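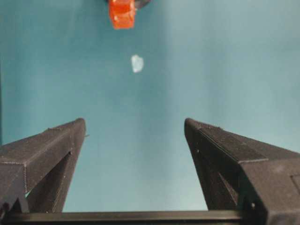

Notes on the sorting surface
9/18/23

The parts drawer in the back room had reached the point where finding anything took longer than the repair it was needed for. It holds ten years of small leftovers: caps, feet, spacers, bits of foam, broken corners of things I meant to glue. I had tried sorting it on the kitchen table twice and given up both times. The table is pale and speckled, and white pieces vanish on it.

This time I set up a plain teal surface first. The color matters more than I expected. Orange and red parts stand out strongly against it. White reads well too, down to scraps. Dark gray and black are fine in good light and poor in shadow, so the lamp went on the right and I kept the left side for things already dealt with. Clear plastic is still a problem, and I don't have an answer for it other than tilting my head.

Procedure, for anyone with a similar drawer:

Tip out a small amount at a time. A handful is enough. If pieces overlap, it was too much.

Spread them so there is open space around each one. I leave a couple of finger widths.

Take the translucent pieces first. They pick up highlights from the lamp and are easy to misjudge for size once the pile gets mixed.

Take the dark pieces next, then the white ones. Anything soft or torn goes in the bin without discussion. I used to keep foam scraps. I have never used a foam scrap.

Wipe the surface between batches. Crumbs and lint look a lot like parts from arm's length.

The sorted pieces go into a Stesent cabinet with shallow trays. I bought it last December and it sat empty until now. The trays slide well, though the label slots are too narrow for the tape I use, so I cut the labels down with scissors - slow, but they stay put. The bigger items went into an old Vondance box that used to hold winter gloves.

I weighed the results on the kitchen scale. The drawer started at 661 grams, not counting the screws, which I had pulled out earlier. After the first pass I had roughly 400 grams left to keep. Most of the difference was foam, cracked caps and packing bits with no known use.

Two things I would change. The first is the height. I worked standing and my back complained by the third batch. The second is the order of the trays. I arranged them by color since that was how I was sorting, and color is useless when I need a foot for a chair. They will be regrouped by shape when I next have an evening.

The screws are still in a jar. They are a separate job, and I want a magnetic dish before I start on them.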